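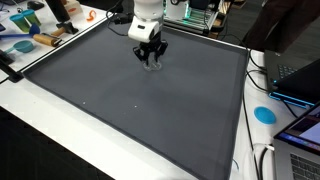
Flirnstead Records Office Forum
Board: Retention and Storage
Topic: Retention period for paper delivery receipts

zindska_archives
Posted 11/29/18
Our office is revising its retention schedule for the coming year. The present rule requires that signed delivery receipts be kept on paper for seven years, even where a scanned copy is held. The storage room at Zindska now contains 1,468 boxes, of which 513 hold nothing except receipts. We propose to keep the paper for two years and the scan for the full seven. Comments from other member offices are requested before the draft is submitted in January.

plivel_records
Plivel adopted a similar rule and has no objection to the proposal in principle. We would advise that the two years be counted from the close of the fiscal year and not from the date on the receipt. Counting from the receipt date obliges staff to open each box and sort it by hand.

northcounty_clerk
This office does not support the proposal as written. A scan is acceptable only if it has been checked against the original. Our own review of older scans found pages fed in crooked, with the signature line missing. Once the paper has been destroyed, such an error cannot be corrected.

zindska_archives
The concern is noted. Under the draft, one receipt in every batch of 100 would be compared with its scan.

northcounty_clerk
One in 100 is not sufficient for signed documents. We would ask for a full check of the signature line, or for the present rule to stand.

giannakopoulos_storage
Giannakopoulos stores paper for several members of this board and therefore has an interest in the outcome. With that stated, a full check is slow work, and few offices have the staff for it. A higher sampling rate for the older scans alone may be a workable middle course. Please also confirm that receipts connected with an open claim are excluded from destruction.

zindska_archives
Receipts under an open claim are excluded. See section 2 of the draft.

plivel_records
Section 2 refers to "pending matters," which our legal staff read more narrowly than "open claim." The wording should be made the same throughout.

northcounty_clerk
Agreed as to the wording. Our objection to the sampling rate remains, and we ask that it be recorded with the draft.

zindska_archives
Both points will be entered. The revised text of section 2 will be posted in this topic.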